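Fadora Reading Room
Progress report to the Bredard Fund, second period
20th May

Dear all,

The grant pays for two things, as you'll recall: repairing the local newspaper run and getting an index of it into a state where a stranger can use it. The first is going well. The second is going the way indexes go.

We now hold 1,141 issues of the Zameck Courier in acid-free boxes, against a promised figure we are pleased to have passed and would rather not see raised. Of the bound volumes, 29 have been repaired. The 30th is at the bindery, where it has been since March, and where we are told it is "next." We have been told this in several tones of voice.

The index covers names, streets and businesses up to the first Unnithan flood. Progress slowed when we reached the years in which the Courier printed every resident's vacation plans on page one. Each of those people is now findable, along with their trout. We have also merged 2 competing subject lists, one of which had filed the fire department under "Entertainments."

Spending is on budget except for boxes, which cost more than quoted, and postage, which came in under because the bindery has not sent anything back. We ask to move the difference from one line to the other. The form for this is attached and is longer than this report. 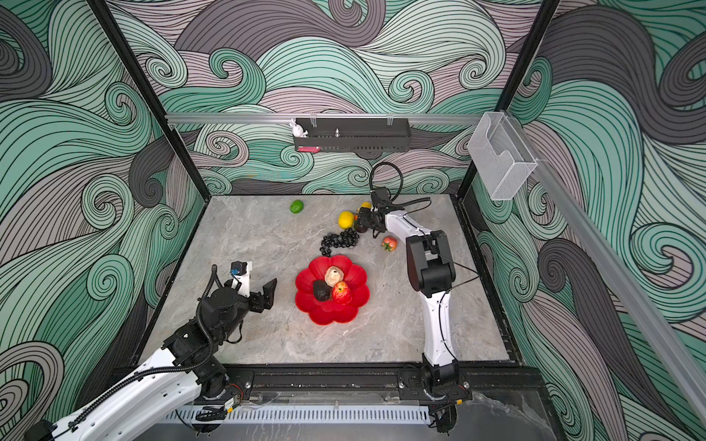

Endpapers are the one part of the work where taste comes into it, and so the one part that has produced long meetings. The older volumes had marbled sheets, mostly brown, several of them eaten. The binder offers plain cream at the standard rate or a patterned sheet at a little more. Our preference is for big curling waves in thin black line, with mint and teal set off by a dusty mauve-gray, much like the pattern on those three panels, though at a scale that fits inside a newspaper volume. The cream is cheaper and will show every thumbprint. We need your answer before the next batch goes out.

The next report will cover the remaining index years and, if the bindery is to be believed, the 30th volume.

Fadora Reading Room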